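Lucía Escobar talks fast about mugs. She has spent most of November at a table on the second floor of Dosedby, putting toothbrushes into them, and she is not the least bit tired of it.

"You start out thinking you'll repeat one motion all day," she says. "Then you notice how many ways there are to pick up a toothbrush – and you want every one of them in the set!"

The set is what she and Rodel Lagman are building: 1,000 examples done by hand with a pair of hand-held grippers, one in each fist. They had 83 in the first week. "I was slow, and I kept squeezing too early," Escobar laughs. "Rodel kept those in a separate folder, which I think he enjoys."

Lagman admits to the folder. He looks after the training side, and what he asks for most is variety. "Move the mug. Turn the handle. Put the toothpaste where it gets in the way," he says. "If Lucía always starts from the same spot, the model learns the spot." 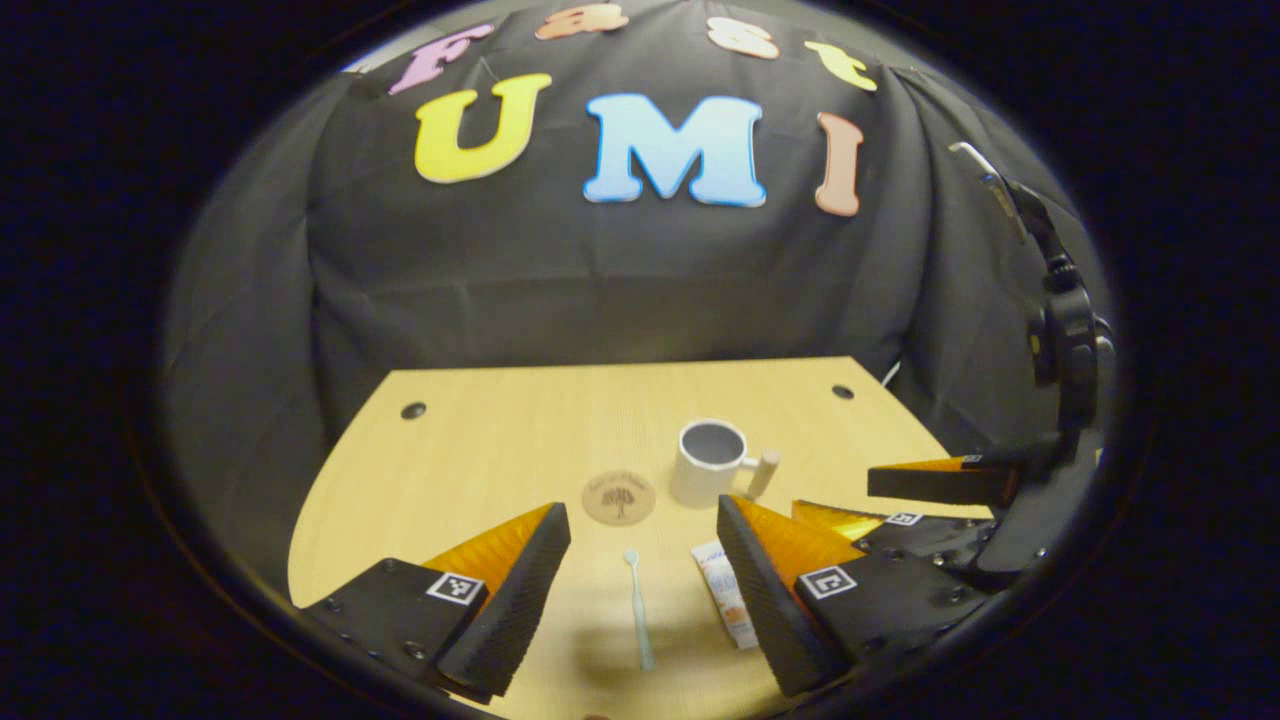
Mug, coaster, toothbrush and toothpaste on the table, with both grippers in view.

They trade places every 13 runs, partly to rest their wrists and partly to get two people's habits into the data. Lagman reaches in low, Escobar comes from the side.

What next? "Lids," says Escobar right away. "Jars, lunch boxes, anything with a lid. I already have a shelf of them at home."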